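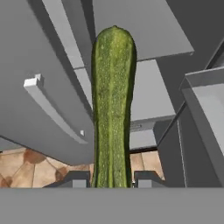 Fig. 1. Cucumber, with the mottling and lengthwise ridges discussed under "Skin".

Food and Households, Week 2: Who Decides What a Good Cucumber Is?
November - Magdolna Rácz

These notes cover Tuesday's lecture. They do not replace it, whatever last year's group believed.

Grading

A grade is an agreement between people who will never meet. The grower picks, the packer sorts, the shop orders by telephone or by screen, and at no point does the buyer hold the thing before paying for it. So everyone needs words that mean the same at both ends of the line. "Nice" will not do. "Class I, 210 to a pallet layer" might, if both sides have read the same sheet.

Before there were sheets there was the market porter's eye, and the porter's eye belonged to whoever bought the porter's breakfast. Written grades were meant to cure this. They moved the argument from the barrow to the office, where it has carried on ever since with better chairs.

The Clokatach case (reading 2 in your pack) is the one to know for the essay. Growers in the valley sold to one packhouse, Wulico, under a two-page standard. Page one dealt with length, bend and weight. Page two dealt with disputes, and was the only page anybody had creased. When Jerisar took over the packing contract, the standard grew to 60 pages. Growers complained that they now had to hire someone to read it. Jerisar replied that this was a sign of a maturing sector.

Note what changed and what stayed put. The cucumbers were from the same seed, in the same glasshouses. The share sold as top grade fell all the same, and a good deal of perfectly edible food became "seconds" by a change of paperwork.

Skin

Students always want to talk about bend, which has had all the newspaper coverage. Skin is more interesting. Length can be measured and bend can be measured, but "good colour" has to be judged, and judging is where the money leaks. Is a yellow-green streak a sign of age, of variety, or of a leaf that lay across the fruit? Pale speckles and small bumps are ordinary on plenty of types, yet a strict sorter can mark them down on a slow morning and wave them through on a busy one. Pillai's chapter calls this "the elastic adjective". It is a good phrase and you may use it once per essay, with a reference.

The household end

Most of what we know about grading comes from firms, because firms keep paper. Kitchens do not. A cook's standard is carried in the head and changes with the hour, the weather and who is coming to supper. The same cucumber can be salad at noon, soup by evening and a matter of conscience at the back of the fridge by the weekend.

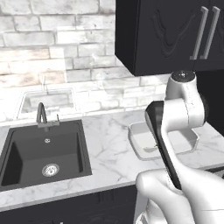
Fig. 2. Kitchen with pale brick wall, marble worktop and dark wall cabinet.

Do not read too much into show kitchens. Marble tells you about taste and budget and very little about whether dinner gets cooked. For the diary exercise I want your own kitchen, as it is, including the drawer.

Keep the diary for a week. Each time you throw away a vegetable, write down the word you used for it in your head: soft, old, odd, "past it". Do not tidy the words afterwards. Last year's best diary had one entry that read simply "it looked at me", and we got most of a seminar out of it.

For the seminar

Read the Clokatach case and Pillai's chapter, skipping the appendix unless you enjoy crate sizes. Come ready to argue for either the growers or Jerisar - I will decide which when you sit down. Bring a written standard for any one vegetable, no longer than a page. We will swap them and try to cheat.

Late diaries will be classed as seconds.

Recent handouts
Week 1: The Larder Before the Fridge
Reading a Seed Catalogue as a Source
Essay Questions and How to Avoid Answering a Different One
Week 3: Jars, Brine and the Fear of Winter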